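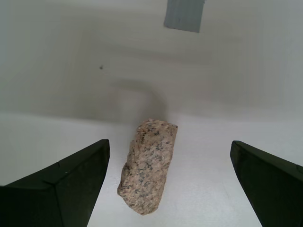 Gokska Shared Equipment Program
Frequently Asked Questions: Planning and Budgeting for Robotic Handling Stations

Who may apply for a station?
Any department or partner laboratory that handles samples, parts or packaged goods on a regular basis may apply. Applicants must name a budget holder before the request is reviewed.

What does a standard station include?
The standard Fokoditz station includes 2 arms with two-fingered grippers, a controller and mounting hardware. The table, lighting and backdrop are purchased separately and should appear as their own lines in the budget.

How much should we set aside for fingers and other wear parts?
Please reserve $919 per station per year. Departments that handle rock, masonry or other rough material should request a second set of fingers with the original order.

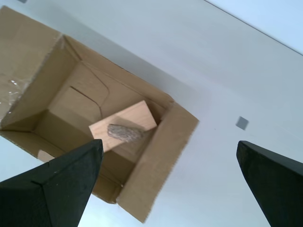 Open carton with wooden block, black gripper fingers in the foreground.

Do we need to buy special test objects?
No. Cartons, wood offcuts and similar items are acceptable for setup and operator training. Objects that match your daily work give a better basis for choosing a gripper, and we ask that you list them on the Awad request form with their largest dimension and weight.

What is the upper limit for accessories?
Accessories are funded up to $4000 per station. Requests above this amount are treated as capital purchases and follow the separate capital schedule.

How should we plan the table?
Choose a plain, light surface large enough for both arms to work without crossing. Cable openings should be placed toward the back. Working positions may be marked with colored tape; permanent marks are not permitted on tables leased through the program.

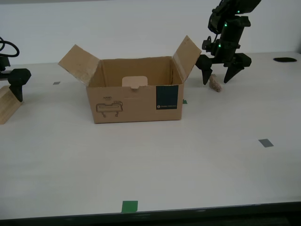

Floor space must also be confirmed in writing before an order is placed. Hanard, our installation contractor, will not deliver to a room that lacks a signed space form.

How long does delivery take?
Allow 112 days from approval to installation. Requests received after November are carried into the next budget year.

Can a station be returned?
Leased stations may be returned at the end of any budget year with written notice. Purchased stations may be transferred to another department, but no refund is issued.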